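# Pricing out the grippers, round two

I went back to the Sterkier quote on Sunday with a pot of coffee and a bad attitude.

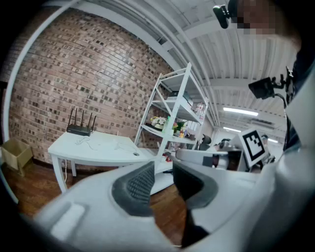

The quote says $903 per hand-held gripper. Fine. You need them in pairs, so double it, and then the salesman's math stops and mine starts. Spare finger pads are $36 a set. Sterkier says a set lasts "a season," and I've asked twice what a season is. No answer yet.

Then there's Nindeck, which wants $79 a month for the software that sorts the recordings. Per seat! I was told we'd "probably" need one seat. I have bought enough equipment to know what probably costs.

Smadi is cheaper up front and ships in September, or so they say. Their warranty runs to two pages and most of it is things they won't cover. Drops, for one. It's a tool you wave around all day in one hand.

My plan for Wornbridge, such as it is: one pair, no service contract, three sets of pads. If we get more than 20 good hours a week out of it by the end of the trial, I'll look at a second pair. The sales deck promised we'd want six. I'm still waiting on shipping costs, which were left blank on both quotes.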